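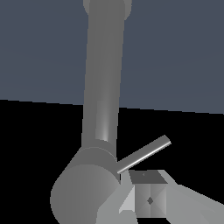 Doltard has released version 9 of Weltetti, its simulation package for robot arm manipulation, with a rewritten contact solver and a new set of grasping tasks. The update became available to existing license holders in January.

The solver now computes contact forces separately for each gripper finger. In earlier versions the two were averaged, and small parts could drift sideways during a long hold. Doltard says the change adds a little computing time per step – users who don't need it can switch back to the old method in the settings file.

The package ships with 19 tasks, among them cube pickup, peg insertion and stacking. Scenes are drawn in plain untextured shading by default to keep rendering fast. Textured surfaces and adjustable lighting are sold as an add-on called Fuso, priced at $551 per seat.

A single-seat Weltetti license costs $2,572 a year and includes email support. Arm models can be imported from common description formats, but soft grippers and suction cups are not supported in this release.

Hutsuliak, which resells the software to colleges and small integrators, is offering a trial version limited to the cube tasks. Saved scenes from version 8 will open in the new release but must be converted first.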